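Ticket 809 – Dell tower, no POST, Dukville depot
Opened: 20/02/2018
Category: Hardware / refurb stock
Status: Open

1. Fault as reported
Dukville say the tower powers on, fans spin, no picture and no beeps. Their note reads "dead CPU, please swap". I've had that note from Dukville before and the CPU was fine, so I'm not ordering anything on the strength of it.

2. Case open
Side panel off, tower on its side. Socket bracket is open and the processor is out. Blue drive carrier still in place, power cables still bunched through the middle of the case.

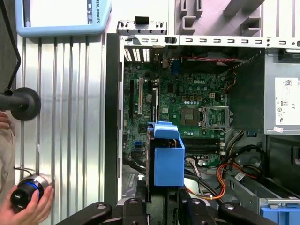 3. Supplier reply (Namton)
Namton reckon it's the power supply and quoted a replacement plus freight. No test result behind that, as far as I can tell. Asked them what they measured. No answer yet.

4. Bench check
Processor is parked in its pocket on the grey tray beside the case, so please don't go looking for it in the socket. Retention frame and lever are up. Optical drive and the drive in the lower cage left where they were, both on blue latches. I can't call the pins good or bad from a quick look and I wouldn't trust anyone who did.

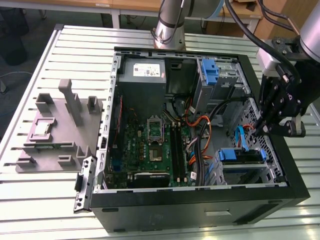 5. Still to do
– Go over the socket pins under the magnifier before the chip goes back in.
– Reseat memory, one stick at a time.
– Try the Grusta test supply. If it behaves the same on that, Namton's theory is finished.
– Clear CMOS. Niazi's checklist puts this first and claims it fixes most no-POST faults. I have my doubts, but it costs nothing.

6. Parts
None ordered. Leave the ticket open until the pins are checked.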